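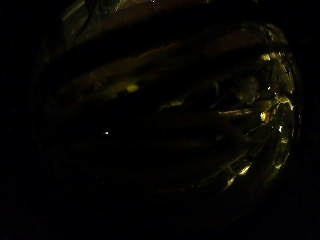
Evening flowers at the Festen room, what I learned and what I'd still like to know
Gralier Growers & Arrangers board > Events and tables

saimi_nurmi
Posted Tuesday, 9:14 pm

OK I have to talk about this somewhere and my family has heard enough. Did the flowers for a supper upstairs at Hindero and I had SO much fun. 115 stems of pale pink and cream, plus a little red thing I made from leftovers, and I'd do it again tomorrow.

I always used to do daytime jobs (church, showers, one very long graduation) and evening is a different animal. Colors I love at noon go to mud under ceiling lights. Burgundy dahlias, gone. Purple lisianthus, might as well be black. The pale stuff just sings though. I'd heard that before and didn't believe it.

Questions for you all:
Do you keep the wrap on hand bunches until the last minute, or strip it early and let them drink?
Does anybody like blue cloth with pink flowers or am I on my own?

leannecrabtree
9:41 pm

Blue with pink, yes yes yes. My grandmother's table was always pink peonies on a blue cloth and I will fight for it. What shade? Powder or more of a denim?

On the wrap I take it off early. Two hours in water, minimum, before anyone gets near them.

saimi_nurmi
9:58 pm

Sort of a medium blue, and then a light one too. 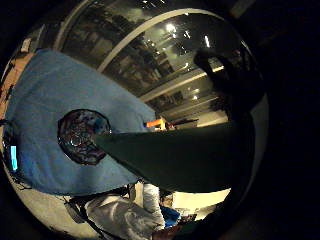
Glass is what I want to talk about next, because I got completely hooked on it! I've been a white ceramic person for years and I'm not sure I can go back. On that blue cloth a round dark see-through piece picks up purple and blue and a bit of white all mixed together, and the edge of it glints like crazy. Add a big window that throws the ceiling lights back at you and you hardly need candles. I had 14 tea lights packed and brought most of them home.

l_miettinen
10:20 pm

Going to be the grump. I don't like dark glass for flowers. You can't see the water level, you can't see when the water turns, and by day two it's soup in there and you only find out by smell. Clear glass or a bucket. Also all that reflection is busy. You've got shine from the window, shine from the bowl, shine off people's wine glasses, and the poor roses are trying to get a word in.

leannecrabtree
10:27 pm

Lenni it's one supper, the water isn't going to turn between soup and dessert

l_miettinen
10:33 pm

It is if you do what I did in February and leave it there for the weekend.

I'll give you the blue though. Blue's good.

ilari.n
Wed 6:50 am

Wrap question: leave it on. I work mornings on the counter at Toivonen and we hand out wrapped bunches all day. Tight green wrap keeps the heads where you put them, and with a big soft bunch that matters more than one extra drink. Condition them the night before, cut again, wrap, and carry them in like that. If you strip it early you end up re-tying in a hallway with string in your teeth. Ask me how I know.

leannecrabtree
7:15 am

Disagree, sorry Ilari. A good spiral holds itself. If it falls apart without paper it wasn't tied right.

ilari.n
7:22 am

A good spiral of 20 stems holds itself. Try it with a really fat one.

saimi_nurmi
12:05 pm

Ha, well I'm with Ilari on this one, at least for the big one. It stayed wrapped and it kept its shape beautifully.

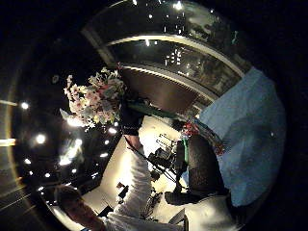 The big pink and cream bunch, green wrap on, with the little red one farther over by the blue.

leannecrabtree
12:31 pm

Oh that's GORGEOUS. The deeper pink centers!! OK, I still say unwrap, but I see what you mean about pale flowers at night, they really jump off the dark behind them. And I love that the red is small and off on its own.

l_miettinen
12:48 pm

Nice bunch. I'd have put more green in, there's only a touch of it in the heads. But nice.

saimi_nurmi
1:10 pm

More green is fair. I had a bundle of eucalyptus and chickened out, it looked gray in the bucket.

santeri_t
5:37 pm

Coming in from the vegetable section, my wife sent me. She wants to know what the cream ones would be if she wanted to grow them, and if a beginner could do it in 3 raised beds on the windy side of a house.

ilari.n
6:02 pm

Santeri, start with stock and snapdragons whatever Saimi used. Both come in good creams and pale pinks and both will put up with a cool spring. Stake the snaps before you think they need it. Roses later, when she's addicted.

l_miettinen
6:11 pm

And windy side, put up some netting first. I lost a whole row of snaps one year.

saimi_nurmi
6:30 pm

Yes to stock, and the smell! Tell her to post in the seed swap, I've got spare packets of the cream one. Leanne, I'm doing a smaller one next month and I'll try it your way, no wrap, and report back.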